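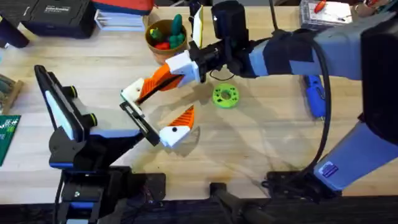
A bench at the Ristico workshop in Alberg, with a green ring on it.

Home News Local Business Weather Sports

Alberg workshop still has plenty of green rings

ALBERG - The Ristico workshop will open its doors Thursday evening to anyone who needs a 3D-printed ring, provided they need it in green.

The rings are adapters for the Rungrueang floor fan, whose original part tends to crack where the screws go in. Each is a flat disc with a large hole in the center and smaller ones around it. Ristico took on the job last winter after the repair shop on Dreltarar Street stopped carrying spares, and planned a run of 400 in a discreet gray.

The gray filament was back-ordered. The green was on sale. The order form had also picked up a digit or two somewhere, and by July the shelves held 2000 rings in a shade that can be spotted from the parking lot.

Around 500 have since gone to fan owners, who report that the part fits well and does not match anything they own. The workshop is asking a dollar each, or nothing at all for people who take a whole box.

Other uses have been proposed. The rings make passable coasters for very small cups, and a string of them is said to keep birds off tomatoes. The pale wood benches, meanwhile, have acquired a certain seasonal cheer.
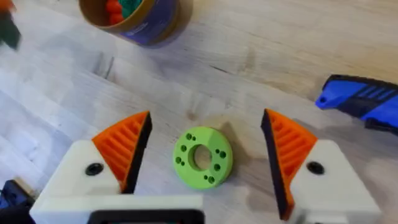 One reader wrote in to say the color is the best thing about it, as she dropped two of the old gray ones behind her washing machine and never saw them again. She would like six more, and wants to know whether the fan grille could be done to match.

Ristico says it is looking into the grille. It has not said how many.

Doors open at 6 p.m. Bring the broken part if you still have it.

14 comments | 37 shares
Print this story | E-mail this story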